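Inholm 餐后收拾组合（大托盘＋沥水碗碟架＋收纳盒＋小黑盘）

首页 > 厨房与餐桌 > 收拾与沥水 > Inholm 系列

货号：IN-284
供货：现货，由 Watard 仓库发出
售价：520 元（四件一套）
单件：托盘与碗碟架可以单独购买，收纳盒和小黑盘目前只随套装出

关于这一套

我们店里卖餐具卖了好些年，盘子碗筷总是最好介绍的，漂亮嘛，摆出来客人自己就会走过来看。倒是吃完饭以后用的那些东西，一直放在最里面那排架子上，灰扑扑的，来问的人也不多。可是自己家里过日子的人都晓得，一顿饭吃完，桌上剩下的那一摊才最磨人：半盘没动的米饭，孩子拨出来的胡萝卜，嗑到一半的瓜子，糖纸，揉成一团的纸巾，还有等着进水池的盘子。一趟一趟往厨房跑，跑到第三趟，茶都凉了。

Inholm 这一套就是替这个时候准备的。最早是 Endlow 店的 Sérgio Calado 跟我们提起，说他那边有不少老客人，都是先买了一只大托盘回去，过一阵子又回来问有没有能搭着用的架子和盒子。他把这些话零零碎碎记在本子上，后来干脆拍了照片发给我们，字写得很潦草，我们几个人凑在一起认了半天。选品的 Si-woo Joo 看完就说，那就凑成一套好了，大家不用再东一件西一件地配。前前后后试了不少搭法，最后留下来的就是现在这四件。

套装里有什么

大托盘，松石绿色。圆角长方形，四边有一圈抬高的边沿，中间是平的。它是这一套里的主角，端菜可以用，收桌子更好用。颜色我们犹豫过很久，原本还有一款米色的备选，可是米色上面沾了饭粒不大看得出来，松石绿就清楚得多，擦没擦干净一眼就知道。放在木头桌面上也好看，暖暖的木色配这么一块绿，哪怕桌上乱着，看着心情也不会太差。

碗碟架，灰色塑料。里面是一格一格的立柱，盘子斜着插进去，靠在柱子之间就站住了。大盘小盘都可以试着放，放歪一点也没有关系，不必像插书那样规规矩矩的。

透明收纳盒。长方形，敞口，不带盖子，配一只小一号的透明内盒。糖纸、纸巾这类干的东西可以先往里一丢，等桌子收完了再一起倒掉。有客人问过为什么不配盖子，我们试过带盖的样品，收桌子的时候手里总是拿着别的东西，还得腾出一只手去掀盖，用了没几天大家都把盖子扔在一边了。

小黑盘。小小一只，放在手边，吃剩的米饭、瓜子、菜头菜尾都拨到这里面。黑色衬着白米饭，剩了多少看得很分明。家里有小朋友的，也可以让他们自己负责这一只，比起捧大托盘要稳当得多。

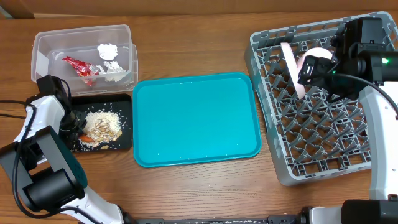 怎么摆顺手，每家都不一样，桌子大小、坐几个人、惯用哪只手，都有关系。我们自己吃饭的时候习惯把大托盘留在中间，架子放在靠水池的那一边，剩饭和纸团各归各的，放到另一边去。这样手在桌上来回的路最短，人也不用老是站起来。您要是左撇子，整个反过来就行。桌子窄的话，小黑盘可以先搁进大托盘里，等要用了再拿出来。

收桌子的一点小办法

这一段是门市的 Custódio Gouveia 写的，他家里五口人，天天收桌子，比我们都有发言权，我只帮他理顺了几个句子。

先处理湿的，再处理干的。盘子里的剩饭剩菜先拨进小黑盘，盘子空了就顺手插到碗碟架上。如果汤汁比较多，先倒掉汤再放，不然会滴得到处都是。

然后是纸巾和包装纸。糖果、巧克力的锡纸揉成一团丢进透明盒子就好。我家小的那个喜欢把锡纸一张一张抹平了存起来，那就让他拿内盒去装，省得跟垃圾混在一起，为这个哭过不止一回。

桌上掉的饭粒别急着用湿布去抹，越抹越黏。拿一张干纸巾拢到桌边，用托盘在下面接着，轻轻一扫就下来了。托盘有边沿，米粒不太会滚出去。已经干在桌面上的，用温水浸过的布盖上一会儿再擦。

最后端着托盘去厨房，架子随后。我一般两趟就能收完，碰上请客的日子就不好说了。

清洗与保养

四件都建议手洗，用温水和普通的洗洁精，海绵软的那一面就够了。请不要用钢丝球，特别是透明的收纳盒，刮花以后会发雾，样子就旧了。

碗碟架的立柱根部容易积水垢，隔几天用旧牙刷顺着格子刷一遍。要是水质比较硬，可以拿白醋兑水泡上一会儿，再冲干净。洗完倒扣着晾，别叠在潮湿的台面上过夜。

托盘沾了酱油、咖喱这类颜色重的东西，早一点冲掉比较好。放一晚上也不是洗不掉，就是要多费点力气。

请不要把刚离火的锅直接放在托盘或者架子上，也不要放进微波炉和烤箱。端热汤的时候，在托盘里垫一块布，碗就不容易滑。

收起来的时候，内盒放回收纳盒里，小黑盘可以搁在托盘上，托盘竖着插进橱柜的缝里也行。碗碟架个头大一些，我们多半就让它留在水池边上，反正天天都要用。

客人常问的几件事

能不能只换其中一件？可以的。托盘和碗碟架随时能单买。收纳盒和小黑盘如果是运输途中弄坏的，写信给我们，我们从备件里补给您，不另外收钱。

托盘还有没有别的颜色？目前只有松石绿。来问的人不少，我们也跟工坊谈过，对方说要等到明年四月以后才排得开，到时候有消息会写在这一页上。

碗碟架能不能放锅盖？小的可以，太大太重的会往一边倒，还是另外找地方放吧。

可不可以拿来做别的用途？当然可以。Grigore Furtună 是我们 Cunha 门市的老客人，他把托盘拿去放花盆，说是浇水的时候省心。还有人买小黑盘回去放钥匙。我们听了都很高兴，东西买回家了，怎么用是您的自由。

送礼合不合适？搬新家的朋友最合适。套装自带纸箱，需要礼品纸的话请在订单备注里写一声，卡片我们可以代写，字比 Sérgio 的要端正一些，请放心。

配送与退换

下单以后一般两个工作日内从 Watard 仓库发出。纸箱里每一件都单独包了纸，拆的时候慢一点，收纳盒的内盒容易跟着包装纸一起被当成废纸收走，已经有好几位客人回头来找过了。

收到之后不合心意，没有用过的，5 天之内可以退，运费由我们这边和您各担一半。有磕碰或者裂痕的，请先拍张照片发来，不用急着寄回。负责售后的是 Waqas Niazi，他白天都在，回信很快，碰到周末可能要等到下一个工作日。

门市自提的客人，请先打电话确认有没有现货。Endlow 店的库存一向比较少，Cunha 店会多一些，而且那边有一套拆开的样品，可以上手摸一摸，拿自己家的盘子去试试架子也没有问题，真的有人带过一整袋盘子来。

常一起选购

Inholm 棉质擦碗布，两条装
Inholm 长柄碗刷
Inholm 木纹桌面保养蜡，小罐

本页更新于 2020年10月26日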